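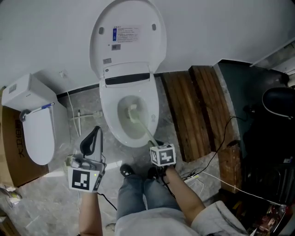 Vilhjálmur Mogensen wanted to know whether he had to read the Lallerlow books in order, his daughter having come home from the school library with number three and no intention of returning it.

She's eleven, he wrote, and book three is called Nørgaard, after the girl in it who throws javelin. The back cover says it "stands alone." The first chapter then mentions a fire, a stolen bus pass and somebody's brother as if we'd all been there. She is 162 pages in and keeps asking me who Vimness is. I don't know who Vimness is. Do we stop and go back, or push on? The library has a waiting list for book one and it's already November.

Nanna Thorlacius

Push on. Each book is told by a different kid, and the javelin one is the easiest to read cold. Vimness isn't a who, by the way. It's the town. The author doesn't say so until well into the book, which I put down to confidence.

What you lose by starting there:

The fire is the end of book one. Your daughter now knows there is a fire. She doesn't know who set it, and book three is decent enough to keep quiet.

The bus pass is a running joke from book two. It wasn't very funny there either.

The brother matters. If she gets to the regional meet and wonders why everyone goes silent when he sits down in the bleachers, tell her he used to coach them and left badly. That's all she needs.
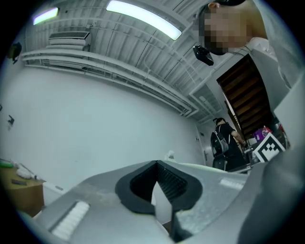
After that I'd go to book one, then two, then four. My son did it that way and felt very superior during book one, since he already knew which of the kids would still be speaking to each other. Skip the collected edition unless you have strong wrists. It runs 677 pages and the print is tiny.

One caution. Book four opens with a chapter that repeats the end of book three from another kid's side, word for word in places. She'll think she's picked up the wrong book. Tell her to give it ten pages.

bleacher_dad_474

in order. why would you not read it in order

also Iltasex is the rival school and the name does get worse once your kid says it out loud at dinner

Vilhjálmur Mogensen

Thanks, both. She finished it last night under the covers while I was on here asking. She has moved on to book two, borrowed from a friend, and says book one can wait. I've been told the bus pass is hilarious.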